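Revisión de la autocaravana antes de salir – hoja de Birsen Altıntaş
Vehículo: Eren, matrícula terminada en 493. Revisado en el área de Grotside, 15 jul 2023.

EXTERIOR
[x] Presión de neumáticos, incluida la rueda de repuesto. La trasera derecha estaba baja, corregida.
[x] Calzos y nivelador guardados.
[x] Toldo recogido y con el cierre echado. El pasador izquierdo va duro – engrasar.
[ ] Luz de matrícula. No enciende. Berkay trae una bombilla.
[x] Escalón eléctrico dentro.
[x] Portabicicletas: correas tensas, placa V-20 puesta.

GAS Y AGUA
[x] Bombona cerrada para circular.
[x] Goma del gas dentro de fecha. Caduca en mayo, cambiarla antes.
[x] Depósito de aguas grises vacío.
[ ] Depósito de agua limpia. Lo llenamos en el próximo camping, con 222 km por delante no hace falta ir cargados.
[x] Detector de gas Jedico probado con el botón.

INTERIOR
[x] Nevera bloqueada.
[x] Claraboyas y ventanas cerradas. La del baño hay que empujarla dos veces.
[x] Armarios altos con pestillo.
[x] Extintor a mano, manómetro en verde.
[x] Vajilla y objetos sueltos recogidos. Repasar justo antes de arrancar.

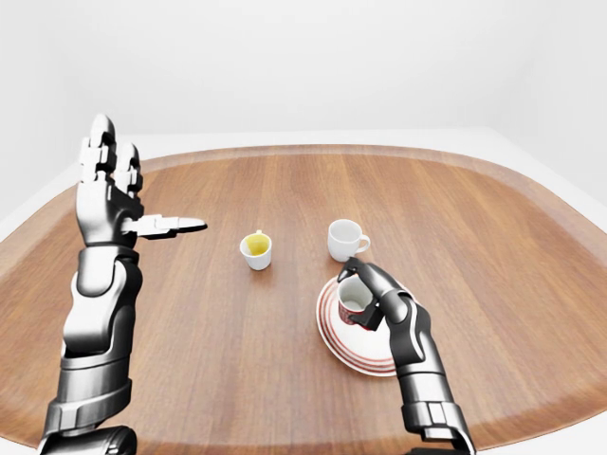 ¿Hay que vaciar el váter químico aunque esté a medias?
Si el trayecto pasa de un día, vacíalo. A medias se mueve mucho en las curvas y la junta acaba perdiendo.

PESO
[x] Báscula: 2180 kg en el eje trasero, dentro de lo que marca la ficha.

PENDIENTE
Bombilla de matrícula (Berkay). Engrasar el pasador del toldo (Defne). Próxima revisión a los 9 días de ruta.

Contacto | © Wendo, cuadernos de ruta | Volver arriba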